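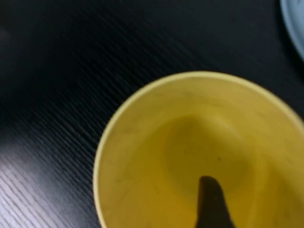 A yellow bowl with a paler rim.

19/06/2023

Tableware trade group questions "chip-proof for life" claims

Kasent, the membership body for independent kitchenware shops, is asking makers to stop using the words "chip-proof for life" on bowls and plates until they can say what the words mean.

The call follows a spring in which Kasent members were offered 28 new ranges carrying the phrase or something close to it. Only four came with any test results. One of those was a single page with no date on it.

"We have been selling bowls for a long time and we have yet to meet one that can't be chipped," said Derek Sugden, who runs Kasent's product desk. "If somebody has made one, good luck to them, but I would like to see the paperwork. A film of a man dropping a plate on a carpet is not paperwork."

Two of the ranges, Clirnusard and Prastum, are sold with a lifetime promise. Kasent read the small print for both. The Clirnusard promise ends after 2,000 washes, though it is not clear who is meant to be keeping the tally. The Prastum promise leaves out damage caused by "contact with hard surfaces", a phrase Kasent takes to cover most sinks.

Ojeda, which supplies both ranges to shops, told Kasent in May that the wording was "widely understood by customers". Kasent has asked how Ojeda knows this and is waiting for a reply.

Shops are often left to settle the matter at the till. Members say they have swapped chipped pieces at their own cost and then found the supplier would not pay them back.

Kasent has written to 40 suppliers asking for the test used, the number of pieces tested and the full terms of any promise. Replies will be shared with members as they come in, including the refusals.

Shops that have had a claim turned down are asked to send copies of the letters to the product desk.

ENDS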